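Before you sign for the arm
Speaker notes, March
By the Rerham workshop desk
2 min read

1. The quote
Open with the price. Plarkier quoted 1182 for the gripper, Gumon 1319. Pause. Ask who in the room thinks that's the whole bill. The desktop tower job is a fair test, a case on its side and a socket to reach.

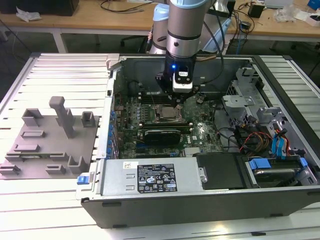
Neither quote had a line for mounting, cables or the bench. Ask for those in writing. If the seller says "minimal", ask for a number.

2. The fixture plate
3D-printed, so people call it free. I don't buy that. Somebody draws it, and somebody redraws it when the next model of tower comes in. Put those hours in the budget. Ashour's brochure says "any PC". Which ones?

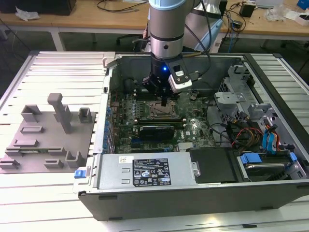

3. Small parts
Slow down here. Picking up a small part is the bit every sales demo shows. Ask for 16 runs in a row on your own machines, with your own staff watching. 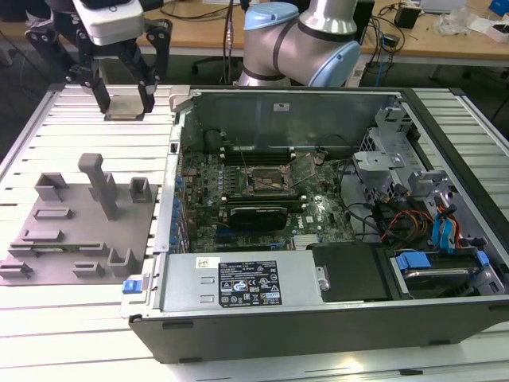 4. What I'd sign
A hire term first, with 2 break points. No service plan until we've seen the fault log. Take questions, skip the payback slide if short of time.

Contact the workshop desk | © Rerham | Back to top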